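Overview Files Releases Issues Wiki History Search

# Sarutar Bedroom Chores

Data card, release of 13 September 2023

Sarutar is a set of demonstrations of bedroom chores, recorded with hand-held grippers in furnished homes. It was put together to answer a narrow question: how much of the work of tidying a bed and putting clothes away can a two-finger arm do today, given demonstrations from people who do it without thinking? The short version is that arms can pick things up off a bed fairly well and can rarely finish anything made of cloth.

The release has 334 episodes. An episode starts when the operator says the name of the chore and ends when both hands are back at the operator's sides. Episodes that went wrong are kept and tagged `incomplete`. Please don't filter them out before reading the section on scoring.

Rooms were left as found. Beds keep their own covers, hats and bags stay where their owners put them, and furniture was not moved to make space. Earlier releases used a plain gray sheet over a table, and the models trained on them did poorly on printed bedding.

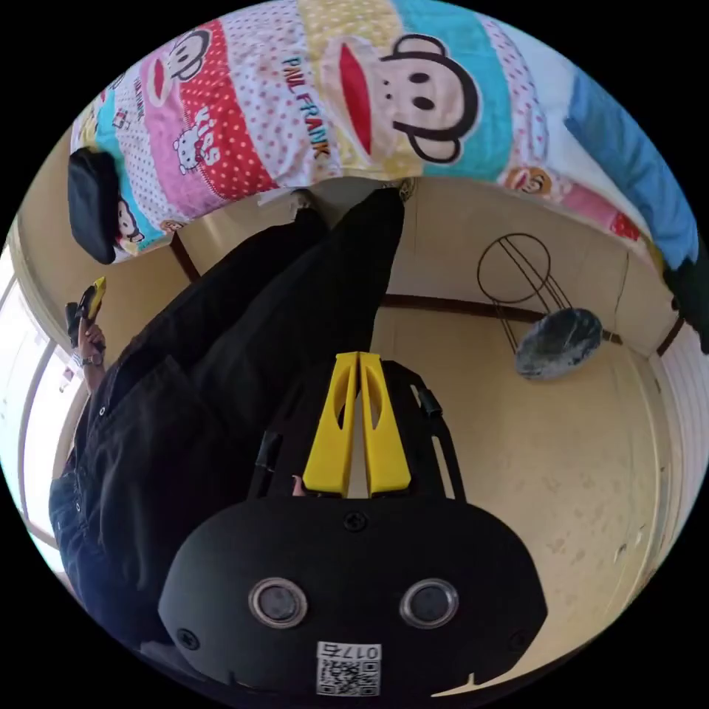 ## Chores

- `clear_bed`: take small items off the bed and put them on a shelf or in a box
- `hang_bag`: move a bag by its strap to a hook or rail
- `flatten`: spread one garment or pillowcase until no part of it is doubled over
- `fold_trousers`: legs together, then in half, then in half again
- `fold_towel`: two folds, edges matched to within a finger's width
- `make_bed`: pull the cover up and square it at the head end

`make_bed` is the least consistent of these. Homes differ on what counts as made, and the first operators followed their own habits. In July, Nadja Ruchti rewrote the instructions to ask for the cover only, pillows optional. Episodes from before the change carry the tag `old_rule`.

## Hardware

Operators used hand-held grippers with two parallel fingers. The matching robot hand is mounted on a Justov arm with a fixed base. Finger geometry is the same on both, but grip force is not. A person squeezes harder when a seam slips; the arm closes to a set force and stays there. We have not found a good way to correct for this in the data.

Reach is the other mismatch. An operator leans over the mattress or walks to the far side. The arm does neither, and any episode where the far edge of the bed has to be handled is out of range for it. These are tagged `far_side`. Use them for training a mobile base if you have one.

Video is stored at 30 frames per second. Finger opening is logged on the same clock.

## What makes denim hard

Of all the garments, jeans took the most attention. The cloth is heavy enough to pull itself out of the fingers when lifted by one layer, and thick enough at the waistband that the fingers may not close over two. Seams help: an operator will usually feel along for one and lift there. The arm has no sense of touch in the fingertips and relies on seeing the seam, which works on flat cloth and fails once the garment is bunched.

Background matters as well. On a cover with bold stripes, dots and cartoon faces, the segmentation model often drew the edge of the garment along the edge of a stripe. Retraining on the printed covers fixed most of this for solid-color clothes. Printed clothes on printed covers are still poor.

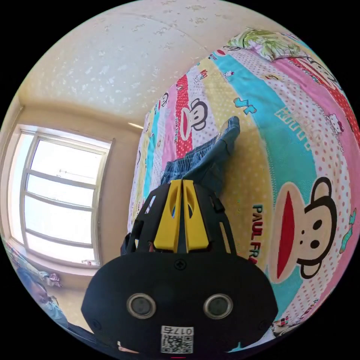

Can a machine fold a pair of jeans left on a bed?

Sometimes, if the jeans are already flat and within reach. Starting from a heap, the arm we tested seldom got past the flattening stage, and when it did it needed many more grasps than a person would.

## Robot trials

Seraina Mösli ran 200 trials on the Justov arm with a policy trained on the full set. All of them were `fold_trousers`, starting from a crumpled state. Counts are for trials that reached each stage with no human help:

Trials started: 200
Garment fully flattened: 30
Folded to the end: 9

The usual failure was a loop. The policy lifts a leg, the leg slides back, the policy sees nearly the same state as before and lifts again. We stopped a trial after the third repeat. Thaddäus Aigner tried adding a fling motion, which opens the garment faster but also drags the cover with it, and on a bed that leaves two things to straighten instead of one.

Separate checks on `clear_bed` went much better -- stiff or small items are close to solved when they are in reach and not under something. We did not run enough of them to publish a rate. 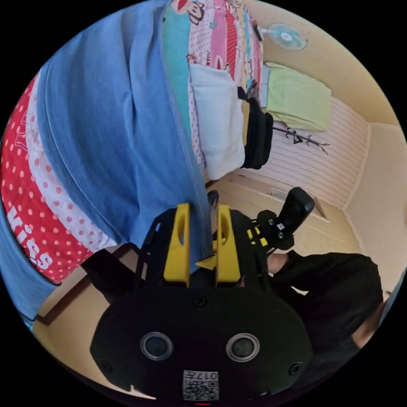 Hanging cloth needs its own note. Once part of a garment goes over the side of the mattress its weight is no longer supported, and a grasp that holds on the flat will slip. Operators deal with it by bringing the second hand underneath. A single arm has to drag the garment back onto the bed first, and the policy never learned to do so in order. If you train with one arm, consider leaving out episodes tagged `overhang`.

## Scoring

Score by final state and by time separately. A fold that takes the arm ten minutes is still a fold, but a household would not wait for it. Final state was judged by two raters from the last frame; ties went to Margit Solheim. Do not count `incomplete` episodes as negatives, as many stop only because a gripper lost tracking.

## Known problems

- Finger opening drifts in long episodes. Rezero at each full close.
- Wide-angle views bend straight edges near the rim. Undistort before measuring folds.
- Some `flatten` episodes contain a fold at the end. They were not trimmed.
- The loader for Irkoson archives skips the last file in a folder -- use the plain one until it is patched.

## Contact

Data questions go to Thaddäus Bühler through the issue tracker. Put the episode name in the title.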